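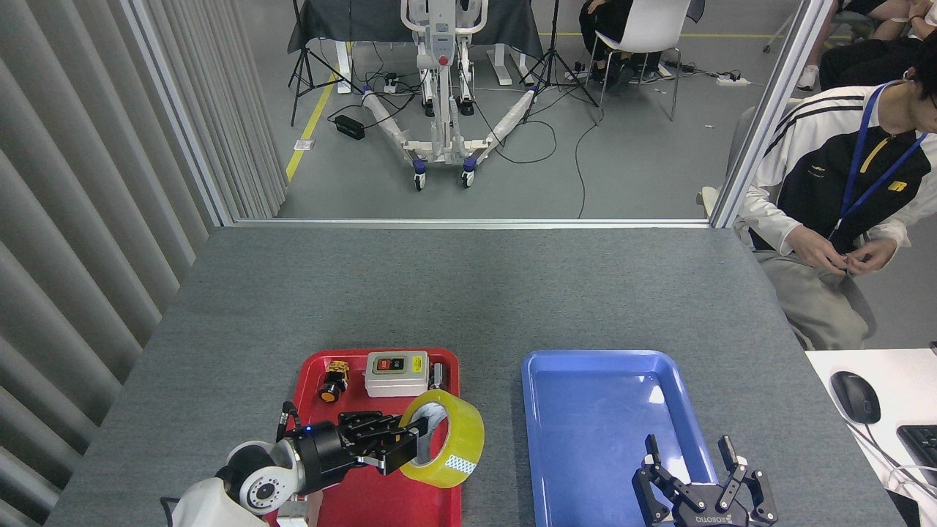 ### 4.2 Second serve after a long game

In the previous section we looked at the first serve only. The second serve is a different matter, and for club players it is perhaps the more interesting one. A professional can lose some speed on the second serve and still start the point from a good position. In the matches of our sample the second serve was often simply a way to put the ball in play, and the returner was in many cases standing well inside the baseline before the toss.

We define a long game as a game which reached deuce at least two times. The game that follows a long game is called the next game, also when there was a change of ends in between. Tie-breaks were left out, because the server changes inside them and the idea of a next game has no clear meaning there. Matches that ended by retirement were kept up to the last completed game.

The material comes from the autumn league at Sasgate and from the two-club meeting between Dender and Stondodska in October. All players were adults with a club ranking, and all matches were played outdoors on clay. In total 19 matches were coded. Nesma Sqalli and Driss Morsy coded them independently from the side of the court, with the same paper sheet, and they did not speak with each other during play. Where the two sheets differed, Roksolana Kravets made the decision together with both coders on the same evening. Most of the differences concerned lets, which one coder had at first written as a fault.

For every second serve we noted the side of the court, the direction (wide, body or down the middle), the result of the serve, and whether the returner hit a forehand or a backhand. We did not measure speed. A radar device was tried in the first round at Sasgate, but on the outer courts the fence is close to the baseline and the readings changed too much from one serve to the next, so we did not use them. The coders gave instead a simple judgment, "full swing" or "pushed". We know that this is a rough measure. It has the advantage that the coders agreed on it more often than we expected.

The main observation is that after a long game the servers became more careful in direction, but did not make fewer double faults. In the next game the second serve went more often to the body, and it was more often coded as pushed. This was visible both when the server had won the game before as a returner and when he or she had lost it. We had expected a difference between these two situations, as Abdelaziz suggested when the study was planned, since a player who has just broken serve should feel more free. In our material we cannot see it.

One explanation is tiredness of the legs. A pushed serve asks for less from the knees, and a returner who has just played several deuces has also been running. Another explanation is the time between games. In league play there is no umpire, and after a long game the players took more time to collect the balls, to drink, and sometimes to discuss the score. Six of the matches had at least one such discussion. A server who waits has more time to think about the first point, and some players told us afterwards that they wanted "only to start well". We cannot separate the two explanations with the present design. It would be necessary to record the length of each pause, and this we did not do.

The matches at Stondodska need a separate comment. Nine matches were played there, and the wind came across the court for most of the afternoon. Under such conditions a serve to the body is a reasonable choice in any game, long or short. We therefore repeated the comparison without these matches. The direction of the difference stayed the same, but it became smaller, and we would not build a strong argument on it.

For coaching, the result has a modest use. At Dender the evening group, led by Meriem Zaki, now plays practice sets in which every game starts from deuce, and the server has to call the direction of the second serve before the toss. The players did not like the exercise in the beginning - several of them found it unfair to announce the serve - but they kept it for the rest of the season. Whether the habit is carried over to real matches is a question for the next round of coding, which is planned at Shemweta with the same sheet and a stopwatch for the pauses.

Figure 2. A roll of packing tape held in a gripper over the right edge of a red tray, next to an empty blue tray.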